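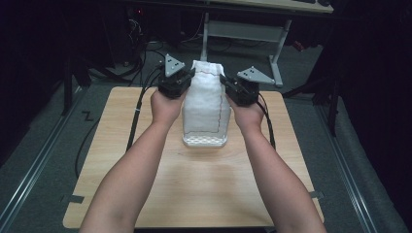
Ticket 3707: Gultdale hand-held grippers, pad comparison on cloth

Opened by: Tormod Aasen
Site: Padcombe
Status: open

Fault: with the Busberg pads fitted, the towel slips when both grippers pull. Out of 80 tries, 58 held. The Goh pads have not been run on this towel yet.

Checked so far: pivots move freely, pad screws tight, both cables seated. Swapped left and right units, no change.

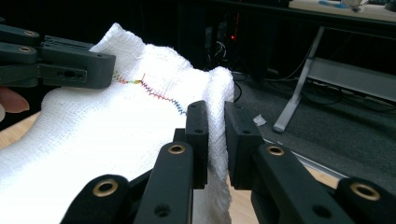
Pads closed on a single fold, wrist camera view.

Slips are mostly on thick folds. Taking less cloth between the pads helps a bit. Closing force was at roughly 50 per cent throughout.

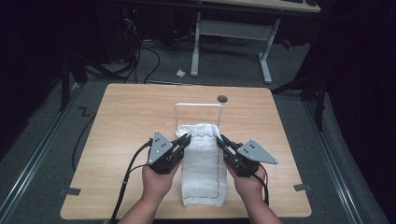

Both grippers on the near corners, towel folded.

Next: same towel and same closing force with the Goh pads, then post the counts here.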